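Class notebook, Clornby evening English, listening group
27th April

Ran the weather dialogue again, the one where two people miss each other at the bus stop. I played it three times this go and I reckon the third was wasted, half of them had their pens down already. Theano Karamanlidis caught "should've" on the first play, which made my night! 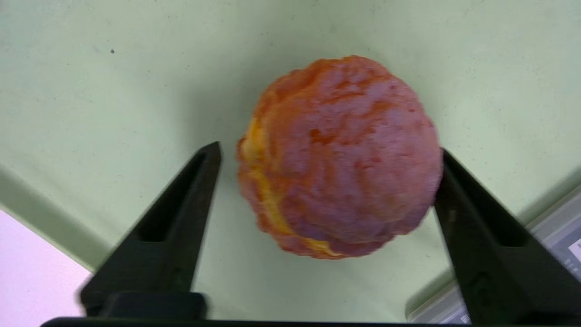 Page last changed: 27 minutes after class, by me, spelling only

Numbers, then. I read out 73, 35, 700 and 2000 and had everybody write them in figures. Thirty-five was fine. Seven hundred was fine. But 2000 came back as "two thousands" from nearly every table when they read it aloud, so I put the plural thing on the board (again) and we chanted it, which felt silly and got a good laugh. Need a better drill before November, when the Wundthorpe lot join us.

Shadowing went better than I'd hoped. I slowed the Sirno recordings down a touch and let people mumble along before they had to speak up – less panic, much nicer rhythm. Olanrewaju Olaniyan wanted the script straight away and I held out until the second play, then caved.
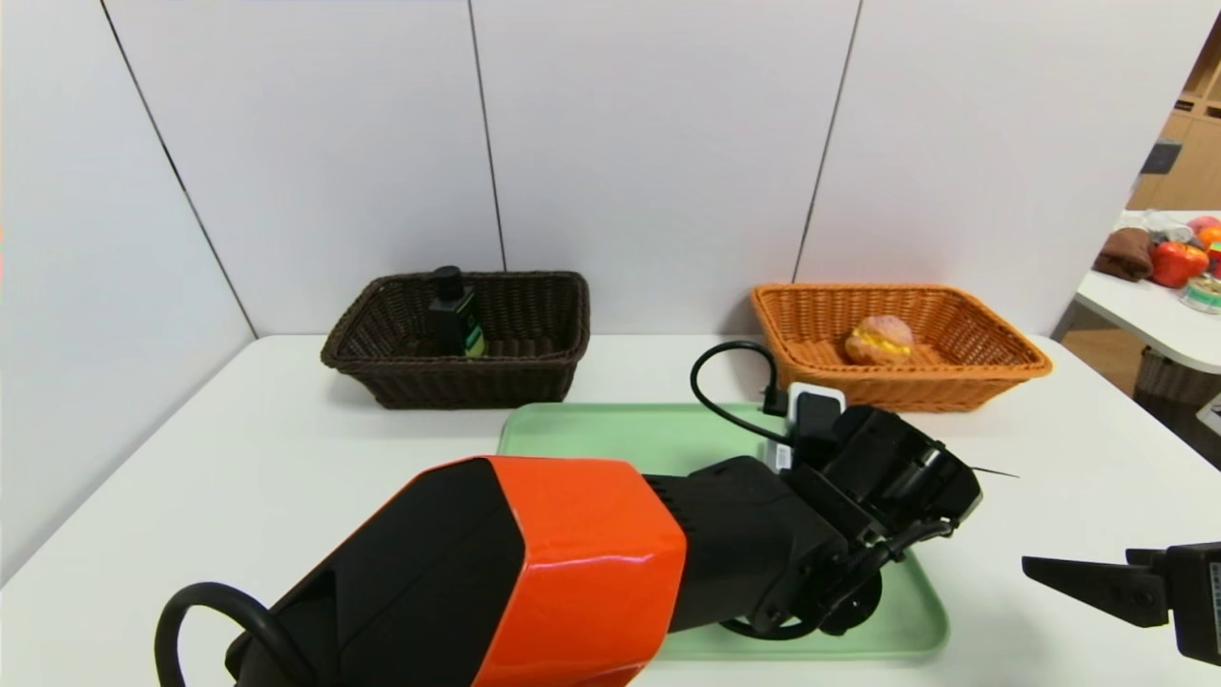
Yetunde Babalola reckons I should hand the script out after the questions and never before, otherwise they're reading with the sound on. She tried it with her own group and the answers got shorter but a lot more of them were right.

Fair enough, I'll give it a burl. My worry is the quiet ones, who use the script as a bit of a safety rail. Maybe a gapped version? I could blank out the verbs and leave the rest.
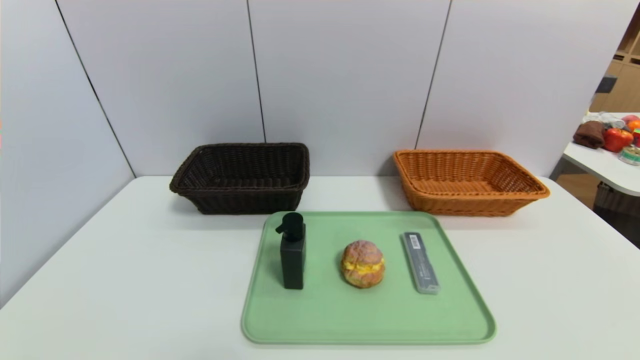 For next class

Gapped script for the bus stop dialogue, verbs only.
Question tags, short set, spoken before written.
Ask Anayeli Arriaga if she'll read the second voice, I'm sick of doing both.
Find the good board markers.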